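Call for Participants: The Dultwood Supper Study

Skeptics wanted. People who already believe in our method are welcome too, but we have plenty of those.

Posted January 12, 2020

Dultwood is a small independent group that tests advice. We pick a claim that gets repeated in magazines, in waiting rooms and by relatives, and we try to find out whether it holds up in ordinary homes. Most of the time it holds up a little, for some people, under conditions the magazine left out. We publish that anyway.

Our next subject is the smaller bowl. You have probably heard the claim: serve your supper in a smaller dish and you will eat less without noticing. It is cheerful, it is cheap, and it gets passed along as settled fact. We are not convinced. We are not convinced it's false, either. What bothers us is how often it gets tested on people eating one free meal in a strange room while somebody watches them chew. We would like to see what happens on the ninth night, at home, when the rice is overcooked and the phone is ringing.

We are looking for 136 adults to help us find out.

What you would be doing

You eat supper at home, as you normally would, for 17 weeks. We send you bowls in two sizes and a kitchen scale. Each week you get a card telling you which size to use. You weigh what you serve yourself, weigh what you leave behind, and write both numbers down. You also answer a short set of questions about how hungry you were before and after, and whether you went back to the kitchen later that evening. Please answer that last one truthfully. We suspect a good part of the famous effect disappears into the pantry at ten at night, but we can't show it if people are polite to us.

You cook your own food and choose your own food. We will not send recipes, and we will not comment on yours.

Set your place the way you usually do. A mat, a bowl and a cup is plenty, and it doesn't have to match.
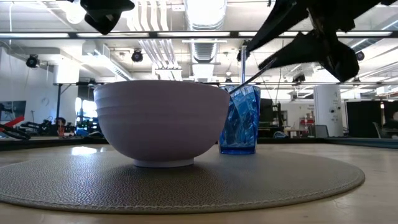 Who can take part

You need to be 18 or older and eat supper at home at least five nights a week. You need a flat surface for the scale and enough patience to use it when you're tired. You may live alone or with others. If two people in one household want to join, each has to apply separately, and you'll be given the same card each week so that nobody has to sit across from a bigger bowl.

Please don't apply if you are on a diet set by a doctor, if you are pregnant, or if you have or have had an eating disorder. Weighing food every night is a bad idea for some people, and our curiosity isn't worth it. If you aren't sure, talk to your doctor first, and if you're still unsure, sit this one out.

We also can't take anyone who works for a company that sells dishes, diet plans or kitchen scales.

What this study is not

It is not a weight loss program. We won't weigh you, and we would prefer that you not tell us. If you join hoping to slim down, you will probably be let down, and you may nudge your own numbers without meaning to.

It is not treatment, and it is not going to change your life. We've read a lot of calls for participants that promise a "journey." You will be writing down grams on a card.

It is also not a large study. With 136 people, some of whom will quit, we can spot a big difference between the two bowls. A small one could slip right past us. If that happens we'll say we couldn't tell, and we won't call it proof that there is nothing there.

Who pays for it

You should always ask this, so we'll answer before you do. The money comes from two places. Half is from Dultwood's own reader subscriptions. The other half is a grant from the McAlister Fund, which has no say in the design and sees the results on the same day you do. The scales are bought from Silline at the normal shop price. Drornano, which makes portion-control dinnerware, offered to supply the bowls for free. We said no thank you and bought plain ones elsewhere.

The full plan, including how we will count a missed night and what result would make us change our minds, will be posted before the first card goes out. If we stray from it, write in and complain. People have done so before, and twice they were right.

What you get

You are paid $17 for each week of completed cards. A week counts as complete with five suppers recorded. You keep the bowls. The scale comes back to us in the prepaid box.

You can leave at any time for any reason, and you'll be paid for the weeks you finished. We will ask why you left. You don't have to answer.

Serving the meal

Fill the bowl in the kitchen with the scale underneath, set to zero with the empty bowl on it. Then carry it to your usual spot. Seconds are fine, as long as they go on the scale as well. Drinks don't get weighed, so use whatever glass or tumbler you like and fill it as often as you want. 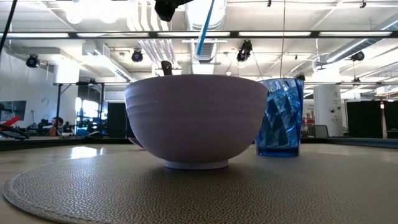 How to apply

Send us a letter or an email with your name, your age, the number of people in your household and the time you usually eat. Add a line or two on what you expect the study to find. We don't pick people by their answer, but we do want a mix, and so far the believers are well ahead.

Applications close when all the places are filled. Supplies go out in May. Everyone who applies will hear from us, including the people we turn down, and we'll tell you the reason if you ask.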